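How to Test Whether a Robot Arm Can Clear a Table

Putting small things away is a good first chore for a home robot. The objects are light, the distance is short, and a mistake costs a cookie. It's also harder than it looks, and a simple test will show you where a particular arm stands.

You need a table, a sheet of white paper, an open cardboard box and a few household objects. The task is to pick one object up off the paper and put it in the box.
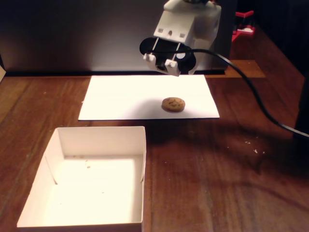 By Imad Majali
Filed under: Home Robots, Testing
Updated November

Step 1. Set up the table

Lay the paper flat and put the box close to it, inside the arm's comfortable reach. Light the paper well. A plain background helps the vision software find the object, so start there and try a bare or patterned tabletop later. Mark the box corners with pencil so you can put it back in the same place after each try.

Step 2. Start with food

A small cookie is a fair opening test. It lies low and breaks if squeezed too hard. Place one cookie on the paper and let the arm try. If the fingers come down too high, they close on air. If they come down too low, they press into the table.

Check for crumbs after every run. A cookie that arrives in pieces is a fail on my sheet, even if all the pieces are in the box. Wipe the table before the next try.

Step 3. Move on to something with a cord

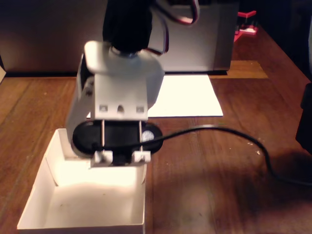 Cords are the part of tidying that most robots still do badly. A person lifting a phone charger will gather the cord with the other hand. A single arm has one grip, and the cord follows wherever it happens to fall. Watch two things: whether the body of the object stays level, and what the cord does behind it. A flat black puck held right above the box looks like a job nearly finished, but its long cable is still lying across the wood, well outside the cardboard. Decide before you begin whether that will count. I score the object and the cord separately.

Step 4. Run enough tries

Five good runs mean very little. Do at least 19 with each object, and turn it a little each time. Khalil Majali and I did 152 tries with the Nustine software before we trusted our own numbers. Write down every result, including the ones where you had to step in. A run with help is a fail.

Use short notes for failures: missed, dropped, crushed, cord out. After an evening you'll see which one keeps coming back, and that's the one to work on.

Step 5. Compare it with doing it yourself

Time a person doing the same job at a normal pace. Suha Rawashdeh did ours and was back at her desk before the arm had finished its first pick. Speed matters less if the robot can work while you're out, but then it has to manage without anyone resetting it.

Can it do the chore yet?

For one known object on a clean sheet, I'd say yes, with patience. For a real kitchen table after breakfast, no. I wouldn't leave one alone with anything that spills.

Next: Choosing finger pads for soft objects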